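October, late, kitchen light on

Day whatever of the Fesen trial. I have stopped numbering them because the numbers made it look like a prison diary, and the arm has done nothing to deserve that.

Woke up early and lay there composing the review in my head. The opening was wonderful. By the time I had coffee I could remember only the word "plucky," so that's gone.

The facts, for when I sit down to write it properly. The kit is called the Urimis and it comes from Fesen, who sell it as a "countertop manipulation starter." $2655 with the gripper, and you supply the computer, the counter and the patience. Setup is supposed to take an afternoon. Mine took two, plus the part of an evening I spent looking for a hex key that was in my shirt pocket. Niloufar found it. She didn't say anything, she just took it out of the pocket and set it on the table in front of me and went back to her soup.

The manual is 100 pages and 17 of them are safety warnings, which I read, and the rest is in the order somebody thought of it. How to clamp the base comes after how to teach it a grasp. I wrote to support about this and got a very nice reply from a person at Villaseñor, who turn out to handle support for Fesen in this part of the world, thanking me for my enthusiasm. I hadn't thought of it as enthusiasm. They also sent a link to a newer manual. Same order, better font.

Spent the morning on buttons. The button lesson is the one they push in the brochure: you put out the colored buttons, you tell the software which color, the gripper goes down and presses it. A child could do it, and I mean that as a literal problem for the reviewer, because my nephew was over last weekend and he pressed all of them in the time it took the arm to think about the first one. Then he asked what else it does. I told him it was warming up.

Still, I got fond of it before lunch. It comes in slow and high, stops, has what I can only call a think, then goes straight down. When it's right it's so right that I caught myself nodding at it the way you nod at somebody parallel parking. Orange it hits nearly every time. Green is decent. Pink it treats like a rumor. I moved the tray, I turned the tray, I pulled down the blind and put it up again. I was going to blame the overhead light and then I remembered I had written in my Jimlow review last spring that "users will blame the lighting," in a superior tone, so I kept quiet.

The Jimlow, for the record, was worse at this and cheaper, and had a fan that sounded like a man trying to get your attention at a party. I have to be fair and compare them, and I don't want to, because I sent the Jimlow back and my memory of it gets meaner every week. Must dig out the old notes. Must find where I put the old notes.

Lunch was toast, standing up. There is no room to make anything else. This is a thing the review should say plainly: the box calls the arm "compact" and it is, if you were not planning to use your kitchen. Niloufar washed one cup this morning by reaching around the thing with her whole arm out, like someone feeding a horse she didn't trust. She asked when it goes back. I said end of the month. She asked which month.

Afternoon, back to it. There's a grasping lesson too, with a cloth and a ball and so on, and you're meant to move up to it once the buttons are reliable. I don't think mine are reliable. I also think if I wait for pink I'll be doing this at Christmas. So I left everything on the tray together and went on with buttons, telling myself it was a clutter test. "Clutter test" is going in the review. It sounds as if I had a plan.

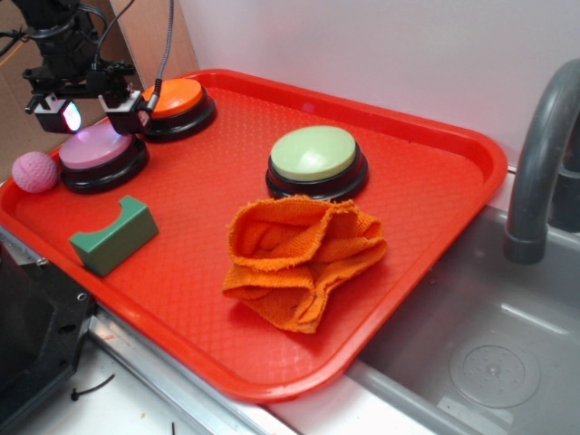 Pink button, umpteenth attempt. Orange next door, minding its own business.

I like the picture better than anything I've written so far. I may lead with it and let people draw their own conclusions about the counter. Need to sweep up the bits before I take any more, there's a scrap of zip tie over by the base and the sort of reader who writes in will write in about it.

Went for a walk around four to get away from the sound of the motors, and spent the entire walk thinking about whether three stars is cruel. The hardware is good! I keep coming back to that. Nothing has wobbled and nothing has come loose, and the gripper closes like it means it. It's the software that sulks. You change one setting and it wants to recalibrate, and it asks you in a little box, "Continue?" with no hint of what happens if you don't. I have never once dared to find out.

Also, the subscription. The lessons past the first set are extra, monthly, and the brochure mentions it in a gray so light I thought it was a smudge. Half a star off for the gray alone.

Told Niloufar at dinner that I was leaning toward three and a half. She asked what a four would have to do. I said press the pink one. She said she could press the pink one, and what would she get?

Tomorrow: email Villaseñor again re pink. Be less enthusiastic. Find Jimlow notes. Buy bread.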